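From: Carla Srour
To: packing-floor list
Date: 4th June
Subject: Re: [packing-floor] arm cell and the fall roster

Quick one between deliveries, sorry for typos. Answers inline.

Nour Khasawneh wrote:
> Two of us on gift boxes asked Majdi about October and got different
> answers. Are the hand packing shifts going away at Wimeneck or just
> moving? And who is going to be looking after the arm on lates? I don't
> want to find out from the roster.

Moving. Hand packing stays for mixed boxes, all of it. What goes to the arm first is the single cup lines, and only on earlies until Kamol signs off the cell. Nobody's hours get cut in October, I have that in writing from Sastholm and will forward it when I find the thing.

Lates -- no plan yet. Afaf wants one trained person per shift, paid at the setter rate. Management said "we'll look at it", so please keep asking. I don't think it's fair to have someone packing their own bench and running over every time the light changes.

> Also is it true they are counting our boxes against the machine?

They counted one week, yes. 2,348 boxes by hand, 69 sent back. The arm did 463 in it's test hours, and those were all the easy ones, so the two numbers shouldn't be on the same sheet. I told Majdi that. He agreed and the sheet is coming down from the break room.

What I'd really like is people going over to look before the meeting. Half the worry is from folks who haven't stood next to it, and half the promises are too. Kamol is running it with the fruit and a cup most mornings, ask him anything, he doesn't mind.

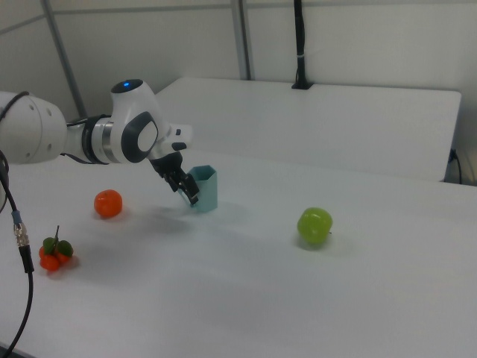
Arm at the blue-green cup, fruit set out on the table.

Things I still need from you all:
- who wants the setter training, names to Afaf not me
- anyone with wrist or shoulder trouble who would rather come off the cup line early, tell me privately
- old Gundach bench sheets, if you have them in a locker bring them in, we need the real pick times

Meeting is in the Sartori room, not the canteen. Will send the time when teh booking comes thru.

Carla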